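From the Ridham Ward Newsletter

Well, friends, we have a by-election on our hands, and a livelier one than I think any of us expected when Councilor Tülin Sezer told us in the spring that she was moving closer to her grandchildren. She gave this ward many patient years, most of them spent on the drainage along Gündoğdu Road, and I hope you'll stop her in the market and say thank you before she goes (she will pretend to be embarrassed, but do it anyway).

The seat matters more than usual this time around. The council is split right down the middle on the Primutstead bus contract, and whoever wins here in November will very likely cast the vote that settles it. Last time the margin in our ward was 67 votes, out of just over 4,000 cast. I keep coming back to that number. It's a couple of streets, or one apartment building where people got home late from work and decided it was too dark to go back out.
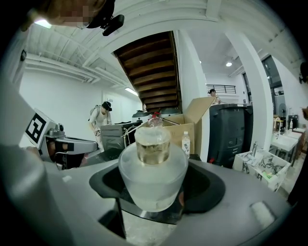

Baptiste Chauvin has agreed to carry our banner, and I could not be happier about it. He has been knocking on doors since the end of summer and he listens a great deal more than he talks, a quality I have been trying to learn for years without much luck, as you can tell from the length of these letters. What he hears most is the bus, then rents, then the closing of the clinic desk on Saturdays. He also told me that winning a split vote feels to him like balancing a little clear glass jar on top of a frosted cup: it will stand, but you wouldn't want anybody bumping the table. So he'd like a bigger margin than 67, please, and so would I!

We still have 1,000 leaflets to deliver on the north side, and 31 of you have already put your names down, bless you. If you can take even one street, come by the Clerkotetti building on Sunday at two in the afternoon and we'll give you a bundle and a map. Wear decent shoes. The hill by the old pump house is steeper than it looks, and the letter slots up there are the low kind.

If you need a ride to the polls, or know a neighbor who does, leave word at the ward office and we'll match you with a driver.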